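The parish index gave me 23 entries under Chung and its variant spellings, and 6 of them are plainly the same man. He signs as a cooper in one register and a carter in the next, with the same wife and the same lane. I have merged those six and kept the original spellings in the notes field - the old software threw them away.
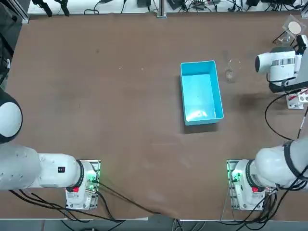
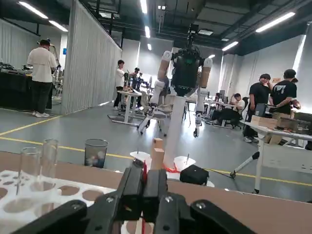 The surname itself is harder. One romanised spelling can stand for several different characters, so a match in English letters proves very little. Feng-yi Chung sent me her grandfather's page with the character written out, and that removed 100 names from my list in an evening. The next batch covers burials, 300 lines of it, and the November rolls are still missing their first sheet.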